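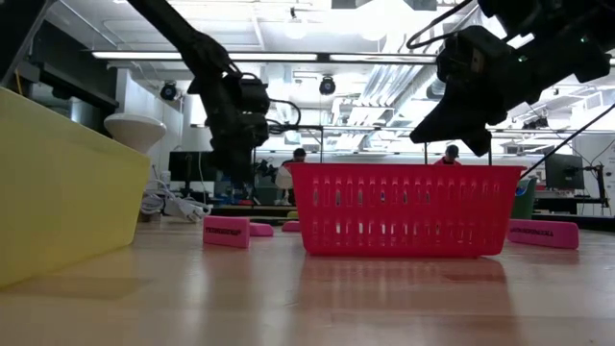 A red plastic basket on a wooden tabletop

Bárány

Bárány is a small hill town with 1,886 residents, and I've spent more of my vacations there than I'd like to add up. I started this entry because the old one was two lines long and got the river wrong. It's the Otik that runs through the town, and the Nonus joins it a little way downstream, past the mill.

Getting there

The train stops at the lower station, and from there you walk up or wait for the bus (I walk — the bus keeps its own hours). The road over the pass tops out at 835 meters and often closes in December, so check before you drive.

History

The town grew up around a wool market, and for nearly 500 years the traders paid their tolls at the stone gate on the east side. The gate is still there, with a bakery built right into it! Most of the upper street burned down and was put back up in brick, so the houses look younger than the cellars under them. Géza Pálfi wrote the only full history of the place, and the library will let you read it at the front desk but won't lend it out.

What to see

Start with the Wool Hall, where the old scales and weights are kept upstairs. The labels were translated by Inese Eglītis, who also draws the walking map they sell at the counter, and it's a far better map than the one at the station. After that I'd go up the Adivico Tower. The stairs are steep and narrow, and the view from the top takes in both rivers and the whole pass on a clear day.

The two churches are usually locked outside of services. Ask at the bakery for the key to the smaller one, which has the painted ceiling.

Food and lodging

There are 2 inns, both on the square. I've stayed in each and I prefer the one by the fountain for its breakfast — dark bread, plum jam, and a soft sheep's cheese I've never found anywhere else. Dinner is served early, and the kitchens close before you'd expect.

Last updated August 30, 2023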